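4.3 Unplanned motion during the return move
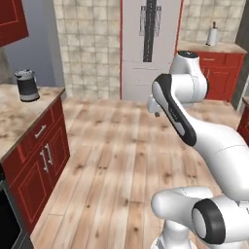 Anwara Munasinghe, on reading a draft of this section, objected to the word "collision" for the events described below. In her view a simulated arm that passes through its own shoulder has not collided with anything, and the word should be kept for cases in which the physics engine reports a contact force. We have followed her suggestion. In the rest of the paper we write "self-crossing" where two links of the arm occupy the same space with no contact reported, and "collision" only where a force was logged.

Figure 4. The simulated kitchen used in the Nanlow tests, with the arm's gripper over the open floor in front of the refrigerator.

The fault came up during the second round of testing, in November, after the task set had been moved from the Treltumano simulator to the newer Nurnley build. Each run in this round had the same outline. The arm started from its home pose, moved to a target on one of the counters, closed the gripper, and returned to home. The planner, Weerasinghe, was given the joint limits, the positions of the fixed furniture, and a list of link pairs to check against each other. No changes were made to the planner between the two rounds.

We ran 262 episodes. In 19 of them the arm left its planned path during the return move. The outward move was completed as planned in all 19. The faults were spread over the counter targets and did not depend on which object had been named in the instruction, so we stopped looking at the grasping step early on and turned to the return move itself.

The logs show the same pattern each time. Shortly after the return began, the commanded angle of the elbow joint and the reported angle began to differ. The controller treated the difference as tracking error and raised the joint velocity to close it. When the velocity reached its limit, the controller held it there, and the arm swung past home with the gripper low over the floor. In 9 of the 19 episodes the forearm crossed the shoulder housing before the run was stopped. In the other ten the arm came to rest in a pose away from home, and the episode ended on the time limit.

Two separate errors were needed to produce this. The first was in the arm model. When the model was converted for Nurnley, the elbow joint kept its old angle limits but its zero position was moved by a quarter turn. Most targets could still be reached, as the inverse kinematics step found a solution under the new zero. The return move did not use inverse kinematics. It sent stored joint angles straight to the controller, and the stored angles had been recorded under the old zero. Where the arm happened to be on the near side of the limit, it took a long but legal path home. Where it was on the far side, the limit and the command conflicted, and the behavior described above followed.

The second error was in the list of link pairs. The conversion script wrote a new list and left out any pair whose shapes overlapped in the home pose. This is a common shortcut, meant to ignore neighboring links that always touch at a joint. With the zero position moved, the home pose used by the script was wrong, and in that pose the forearm and shoulder overlapped. The script dropped the pair. From then on neither the planner nor the physics engine checked it, and for this reason no contact force appears in the logs for any of the nine self-crossing episodes.

It follows that our automatic safety check did not work as intended. The check ended an episode if any contact force on the arm went over a set threshold. It had been tested against the furniture, with the arm driven on purpose into a counter and into the refrigerator, and it stopped the run both times. It had not been tested with the arm driven into itself. The self-crossing runs were stopped by hand by the person watching the display, or in some cases after they had ended, when the joint traces were reviewed.

We note one consequence for the results in Section 4.2. An episode was scored a success if the object was held at the end of the outward move. The return move did not count toward the score. All the faulty episodes in which the object was held were therefore scored as successes in our first tables. We have rescored them as failures throughout this version – a controller that cannot bring the arm home is of little use, whatever it is holding.

The fix was small. The stored home angles were replaced with values recorded under the new zero, and the list of link pairs was written out by hand from the mechanical drawing and compared with the list used in Treltumano. We then repeated the 19 faulty episodes with the same starting seeds. The arm returned to home in 17. In the remaining 2 it stopped short with the forearm close to the shoulder, and the planner reported that no path was available. We count these as correct stops, although a better planner would probably have found a way around.

We also added two checks that run before every batch. One drives the arm slowly into itself at three known poses and fails the batch if no contact is reported. The other compares commanded and reported angles at each joint while the arm is at rest, and refuses to start if they differ by more than a small tolerance. The second check alone would have caught the model error on the first day.

None of this took place on hardware. The same stored angles were, however, present in the configuration files prepared for the physical arm, and they were removed on 12 January 2024, before the arm was powered on with the new controller. On a real arm the joint brakes and current limits would be expected to act before the links met, but we did not test this and make no claim about it. The velocity reached in the logs was the highest the model allowed, and a person standing within reach during a return move would have had little warning. For the hardware trials in Section 5 the return move is planned in the same way as the outward move, and stored joint angles are no longer used.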